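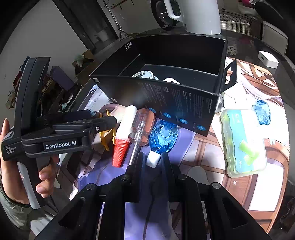 30 May 2024
By Yae Yoshida

Search this blog
Go

The round table has been the place where things get put down since February, when we moved to Visham. This week I finally started sorting it. I kept the mat on, as it cleans easily and I like the drawing.

The black cardboard box is staying. It has a handle cut into the side and it is a good size for bits that have no home yet. The screwdriver is going back in the kitchen drawer, where I looked for it for 20 minutes last month. The blue glass bottles can go on the bedroom shelf. I have had them for years and I still like the colour.

The green plastic case is harder. It is too small for pens and too nice to throw out, so for now it can hold stamps.

I measured the shelf by the door and it is 48 cm wide, enough for the wicker basket if I turn it sideways. I have given myself 12 days to finish, before my sister comes to stay. After that I want to look at the cupboard under the stairs.

Last updated: 30 minutes after posting, to fix a typo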